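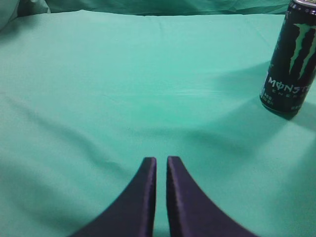 **Wednesday, morning, bench by the window**

OK, starting the cloth notes again, this time in one place so I can find them. The mint green is the one we're keeping. I had the gray out last week and the cream before that, and both of them made everything on top look like it was waiting for the dentist. The green is a lot friendlier, and a dark can with lettering on it stands up really well against it.

What I still don't love is the creasing. I pressed this length on Monday night (medium iron, a bit of steam, a tea towel in between) and it went down beautifully, and then I folded it to carry it upstairs like an idiot. So now there's a faint diagonal one coming in from the left and a soft fold across the middle, plus little ripples. You can live with them for the bench. For the Jeltier pages I don't think we can, they're fussy about backgrounds and they'll send it all back.

Note to self and to whoever sets up next: ROLL the cloth. There's a cardboard tube behind the door, the long one the Stotden paper came on. Roll it face in and stand it up in the corner.

**Backdrop**

Same fabric at the back, and I've left it crumpled on purpose for now. Guðlaug Bjarnason thinks it should be flat and run straight down into the table in one sweep, no join. I think the folds are nice! They go darker than the table part and you get a sort of band behind things, so the eye knows where the table stops. We went back and forth over it for most of a coffee and agreed to try both. Her way needs one continuous piece, and the lengths I cut are too short, so that means another order from Farahani. The shade card number is 1484, writing it down here because last time I ordered from memory and we ended up with something close to pistachio.

**Light**

Uneven, still. The far side of the table is bright and the two near corners go murky. A tall thing like a can throws its shadow down toward the middle of the cloth, and that's fine when there's one item out, but with several you get shadows lying across each other and it looks like a parking lot at sunset. Things I want to try:

- the white foam board propped low on the left, to push some light back into the corner
- tracing paper over the lamp (clipped, NOT taped, the tape went gooey)
- moving the whole table about a foot away from the window

I did the foam board quickly before lunch and the left corner came up a little. Didn't write down the angle. Will do it again properly.

**Cans**

The Monster can is my favorite test item at the moment, mainly for the contrast. Black body, bright green claw marks, pale lettering, silver rim, so you get very dark and very shiny on one object, and if the light is wrong one of them tells on you straight away. The green of the logo is much sharper than the mint, and I was worried they'd fight. They don't, to my eye. Guðlaug says ask her again when she's seen it printed.

The small white print low on the body is the bit that goes to mush. For the real pages I want that readable, so turn the can until the small print faces front, and bring it closer in from the corner of the table. Wipe it first, too. Fingerprints on black are horrible and I've lost whole afternoons to them.

**Still to do**

- Wash one spare length at 100 percent cotton settings and see if it shrinks (measure it BEFORE, please, me)
- Try the Wurard spray starch on an offcut, check whether it leaves shiny patches
- Hem 2 of the short lengths, the edges are shedding and I keep picking green fluff off my sleeves
- Ask Guðlaug for her steamer back, or borrow it, I've lost track of which of us owns it

4:30 — starch on the offcut is drying over the radiator. Smells like a hotel. The creases did come out of it, so if there are no shiny patches by tomorrow I'll do the big piece and leave it hanging overnight.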